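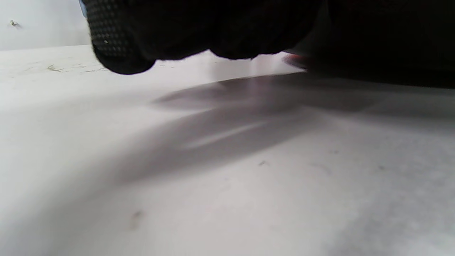
Husell Community Laundry - progress report to the Malberg Fund
Thursday, July 26, 2018
Prepared by Takeshi Sakai, project manager

Period covered

This report covers the work done since our last report in March. It follows the headings in the grant letter. The accounts are sent separately.

Building work

The unit on Sutcliffe Road is now fully fitted out. The landlord repaired the rear drain in the first half of the period, which held up the floor, and the floor in turn held up the plumbing. We lost 26 days in total. The floor has a proper fall to the drain and has been sealed. Water, gas and electricity are all connected and signed off.

We had planned to keep the old front door. It did not meet the access rules because the sill was too high, so it has been replaced and the pavement side ramped. The cost came out of the contingency line, as agreed by phone with your office.

Machines

Seven washers and six dryers are installed and in use. One washer was delivered with a faulty door lock and the supplier swapped it within the week. The dryers run on gas. They are cheaper to run than the electric ones in the original budget, but the flue work cost more than quoted and we have ended up level on that line.

Truvimora, the card payment system, was slow to set up. Cards with a low balance were refused without any message on the screen, and people thought the machine was broken. A message now appears. We still take coins at the desk and intend to keep doing so, as many of our older customers prefer them.

Use of the service

We have 248 registered households. Most come from the flats north of the railway, which we expected. Fewer come from the estate by the canal than we had hoped. The bus stops at the far end of Sutcliffe Road and it is a long walk with a full bag. We have asked the bus company about moving the stop and have had an acknowledgement but no answer.

Mornings are busy and afternoons are quiet. A cheaper afternoon wash has been on trial for the last month. It has moved some people across, mainly those with service washes, and we would like to see it through the autumn before deciding whether to make it permanent.

Staff

Both desk posts are filled. The evening post was advertised twice. The first round brought in nobody who could do the late finish - we changed the hours to end at eight and filled it from the second round. Both members of staff have done first aid and manual handling training.

Problems and changes

Water use is above forecast. Part of this is the higher number of service washes, but we also think two of the washers are set to an extra rinse. The engineer is booked to check them.

The bedding collection for the hostel has not started. The hostel changed manager and we are waiting for a new agreement. We ask that the money for this part of the project be carried over to the next period.

Next period

Start the hostel collection once the agreement is signed. Review the afternoon price. Put shelving in the back store. Run a leaflet drop on the canal estate, with a map showing the step-free route from the bus stop.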